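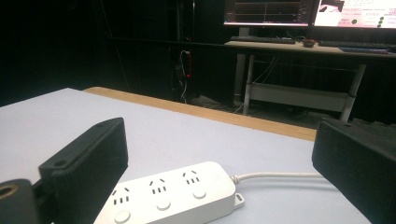
Trail Cameras & Wildlife Monitoring

Orside Miranda Trail Camera

The Miranda is a fixed trail camera for landholders, park staff and anyone keeping watch on a gate, a feed station or a game trail. It takes stills or short video when an animal, person or vehicle crosses the sensor, day or night. The night flash gives off no visible glow, so it won't tip off a trespasser or spook a deer.

Trigger range is 30 metres in open country. Heavy scrub will shorten that. The camera runs on 8 AA batteries, sold separately, and we recommend lithium cells for winter use. Each picture is stamped with the time, temperature and moon phase, and the stamp can't be switched off from the menu. Wardens asked us for that after using the older Flerham model, where it could be.

The case is dull olive and takes a standard cable lock. Strap, tree bracket and two security screws are in the box. Memory card not included.

Mount it at chest height, angled slightly down, facing north or south if you can. Low sun sets off the sensor - so does long grass. Check your local rules before using any camera on public land, as some areas ban them during hunting season.

Two-year warranty. Flerham brackets fit. Next shipment is due in July.

Print this page | E-mail to a friend

Comments (3)

backblock85
Had one on the bottom gate since autumn. Got a clear plate number off a ute at 2 am and passed it on to the ranger.

Vadodside Landcare
Does the strap fit a strainer post?

tussock
It does on mine, with a bit to spare. Menu buttons are fiddly with gloves on.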